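Prenness Tabletop Sim Pack, club edition

Simulated arm plus table scene for school robotics clubs and intro classes. Same pack we use for the Lolport student challenge. Runs on the Clorolska player, no real arm needed. 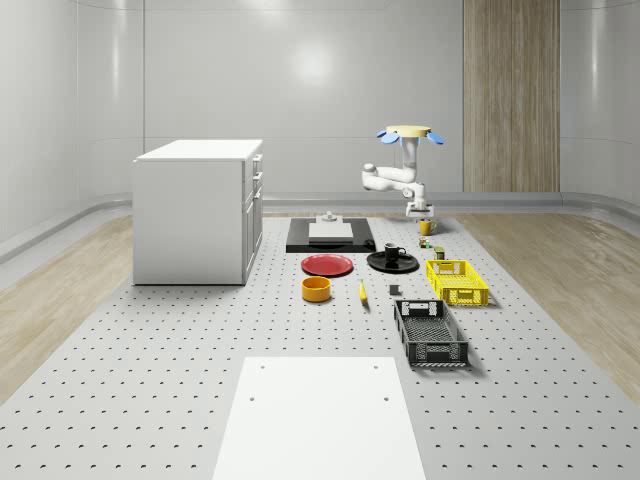 Starter scene, arm over the perforated table.

What you get: the scene, 12 practice tasks, teacher notes, score sheet. License covers 2 classrooms. Student logins up to 200, ask if you need more.

Tasks go from easy (reach, hover, stop) up to full pick and place. Most teams start on the mugs and stay there a while. Handles are harder than kids expect. 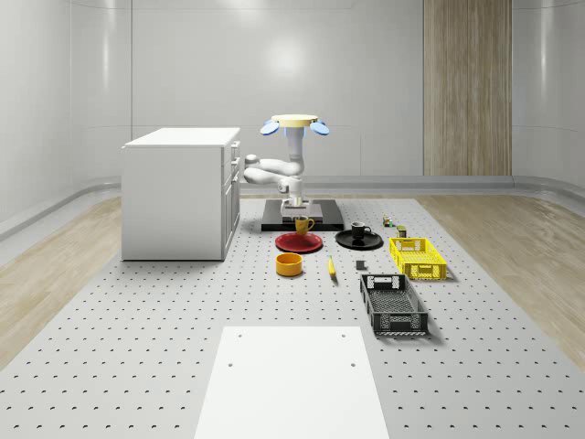
Scoring is per placement, points for a clean set-down, minus for tipping. Teams can save a layout and hand it in as there start or end state. Mug on a plate is the classic one: yellow mug on the red plate, black mug on the black plate, arm folded up at the back. Crates and drawers come in the later tasks, dont skip ahead.

Layouts are plain text files, so students can edit positions by hand and reload. Reset key puts everything back. Femke Segers wrote the teacher notes for her after-school group at Stevens, they cover the first 114 minutes of class time, split however you like. 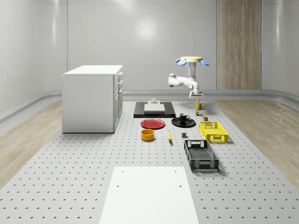 Old save files from the November version still load but scores wont carry over. Re-run them.

Needs: any recent school laptop, mouse, headphones optional. Tablets not supported yet.

Item code PR-114. Ships as download, key by email. Page updated 7 July 2024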